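Vakby opens its knitwear room, and I can't stop folding things

1/13/26. I've been selling sweaters for nine years and I still get giddy over a new rack! So I'm very happy to tell you that Vakby now has a whole room just for knits, right behind our shop on Clarkex Street. We've put out 800 pieces to start, fine knits and chunky ones, and yes, there's orange (my favorite, come and fight me for it).

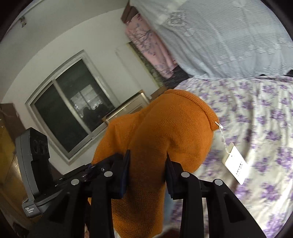

Karamanlidis wrote in to ask whether the ribbed hems keep their shape after a few washes, and added that a good knit should be folded and never hung.

I'm with you on the folding! Wash cool, dry flat, and bring it back to us if the rib goes wavy, as we do small repairs at the counter. Returns are fine through May if the tag is still on.

Press questions: ask for the knitwear desk at Vakby.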